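Frequently Asked Questions: Readings, Vows and Ceremony Wording

Stiltby Ceremony Scripts
Last revised December 7, 2024

These answers cover the drafting, review and printing of ceremony scripts. Questions about the hall itself, including parking and catering access, go to the Horville booking office. Questions about the marriage license go to the county clerk where you plan to apply.

What does a script order include?

A full script includes the welcome, the opening remarks, up to two readings with introductions, the declaration of intent, the vows, the ring wording, the pronouncement and the closing line. Stage directions are set in italics and are not meant to be read aloud. Cues for music are placed in the right margin.

A short script leaves out the readings and the opening remarks. It is used mostly for courthouse-style ceremonies with a few guests, and for couples who have already married elsewhere and want a brief public version.

Do you also officiate?

No. Scripts are written for an officiant you have already chosen. That may be a professional, a member of the clergy who allows outside wording, or a friend or relative who is authorized in your state. If the officiant has a standard text that must be kept, send it with the order form and we will write around it.

Can a friend legally perform the ceremony?

It depends on the state, and in a few places on the county. Some states accept online ordination, some issue a one-day designation, and some do neither. Ask the clerk before you order. We do not give legal advice, and a script does not make a ceremony valid.

Which parts of the wording are required by law?

Most states ask for some form of declaration in which each person states that they take the other as a spouse. Witness rules also vary. In the script these lines are marked with a vertical bar in the left margin. The officiant should not skip, shorten or improvise them. Everything without a bar can be changed up to the day of the ceremony.

If your clerk gives you exact wording, send it as text. We will copy it without edits, including its punctuation.

How long will the ceremony run?

Length is set mainly by word count. A script of 1000 words is suitable for a short ceremony with one reading. A script of 2000 words allows for two readings, longer personal remarks and a ring exchange with full wording. Processional and recessional music is extra, as is any ritual where people move from place to place.

Reading speed differs a good deal between people. Have the officiant read the first draft aloud, at ceremony pace, and record the time. Send that figure back with your comments. First-time officiants usually read faster on the day than they do at home, so we do not cut a draft that comes in slightly long at rehearsal.

How do we send in our material?

Use the questionnaire. It can be typed or filled out by hand and scanned. Each partner should complete a separate copy without comparing answers. Where the two accounts differ, for instance on who suggested the first trip together, we ask which version you want used, or whether to use both.

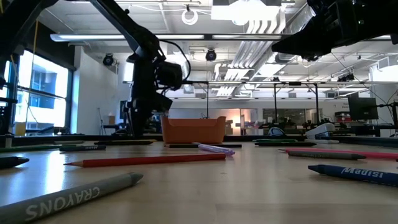
Crayons and pencils on a wooden tabletop.

Answers do not need to be in full sentences. Names, places and dates should be checked for spelling, as they go into the script exactly as you give them. Add a pronunciation note for any name the officiant might get wrong. The note appears in brackets at first use and is repeated on the cover sheet.

Should we write our own vows?

You may. Personal vows are supplied by each partner and dropped into the script in the marked space. We can check them for length and tone without showing either partner the other's text. The check looks at four things:

Length, compared with the other partner's vows
Overlap in stories or quotations
Words that are hard to say aloud in sequence
References that guests may not follow

You will receive comments only. We do not rewrite personal vows unless you ask for it on the form.

Where one partner wants personal vows and the other does not, repeat-after-me vows can be used for both, followed by a short personal statement from one. This tends to look less uneven than two different vow formats.

How are repeat-after-me vows laid out?

Each line is a single phrase of no more than seven words. Lines are double spaced, with a slash at the end to show where the officiant stops. Long lines are the usual cause of mistakes here. The person repeating is often nervous and will lose anything past the first clause.

Which readings can be used?

Any text you have the right to use. Older poems and most scripture in older translations are in the public domain. Newer poems, song lyrics and passages from novels are usually under copyright. Reading a short passage at a private ceremony is one matter; printing it in a program or posting a recording is another. If you plan to do either, get permission from the publisher. We mark protected texts in the script with a small c in the margin but do not obtain permissions for you.

Readings should be chosen before the second draft. A late change affects the introduction, the line that follows it and sometimes the closing.

How should readers be listed?

Give each reader's full name as it should be announced, and the relationship to the couple if you want it mentioned. Supply a backup for each reading. The backup's name is printed on the cover sheet only. If neither reader is available, the officiant reads the text.

Do you write bilingual ceremonies?

We format them, but we do not translate. Send the translated passages from someone fluent in both languages. There are two layouts. In the alternating layout, each passage is given in one language and then the other, and the ceremony takes nearly twice as long. In the split layout, different sections are given in different languages and the program carries a summary of each. The split layout is the better choice for outdoor ceremonies in hot weather.

The legal declaration should be in a language the officiant and both witnesses understand. Check with the clerk on this point as well.

Can we mention family members who have died?

Yes. The usual place is after the welcome and before the first reading. We suggest one or two sentences with names, followed by a pause marked in the script. Tell close relatives in advance that the mention will be made. If you would prefer that it not be spoken, a line can go in the program instead.

Can children take part?

Yes. Keep speaking parts to one line and place them early. For stepchildren, a family statement can be added after the rings. It is written as a statement by the adults, and the child is not asked to promise anything.

What about candles, sand, hand binding and similar rituals?

Wording is available for each. Before you choose one, check the rules of the venue. Open flame is not allowed in the Noguchi Room at Horville, and loose sand is not allowed on its floor. Outdoors, candles are unreliable – wind puts them out and the script then has to wait. Hand binding works in most conditions but needs both hands free, so bouquets must be handed off first. That handoff is written into the stage directions.

Who writes the script?

Drafts are written by Fouad Saliba. Itsuki Kubo reviews each draft for legal lines, names, cues and reading order, and is the contact for all changes after the second draft. Please send late changes to one person only. Sending the same change to both has led to duplicate edits in the past.

How many drafts do we get?

Two drafts and a final copy. Comments on the first draft may be on any point. Comments on the second should be limited to wording, names and order. A change of structure after the second draft is charged as a new short script.

Mark comments on the draft itself. A list of line numbers in a separate email is hard to match once the text has moved.

How far ahead should we order?

Order at least eight weeks before the ceremony. For dates in August, order by the end of May. Rush orders are accepted when there is room in the schedule and include one draft in place of two.

What format is the final copy?

You will receive a letter-size file for the binder, a half-size file for officiants who hold the script in one hand, and a plain text file. Body text is 16 point in both print sizes. Page breaks are placed so that no sentence runs over a page turn, and some pages will be mostly blank as a result. Do not reflow the file to save paper.

Printed copies are available in the Briditz binder, a plain black folder with stiff covers and rings that open flat. Phones and tablets are not recommended outdoors. Screens dim in heat and are hard to read in direct sun.

Is there a rehearsal version?

Yes. The rehearsal version has the legal declaration removed and replaced with the words "declaration here." It is meant for the processional, positions, readings and exit. Bring it to the rehearsal and leave the final copy in its folder.

How many people will hear without a microphone?

This depends on the space. In the Noguchi Room, which seats 208, a microphone is needed for the officiant and for readers. The couple can share the officiant's microphone for vows; the script marks when it should be passed or held. Outdoors, plan on amplification for all but very small groups.

Can we use the script again for an anniversary?

Yes. You may reuse or adapt your own script for a renewal at no charge. Remove the legal lines before you do. You may not resell the script or post it in full as a template.

What happens if the date changes?

The script stays valid. Send the new date and any change of officiant, venue or readers to Itsuki Kubo. Date and name corrections are free of charge. A change of state requires a new check of the legal lines, and you should confirm the wording with the new clerk first.

How long do you keep our files?

Questionnaires are deleted one year after the ceremony date. Final scripts are kept for five years and can be sent again on request to either partner. Personal vows submitted for checking are deleted once the final copy has been delivered.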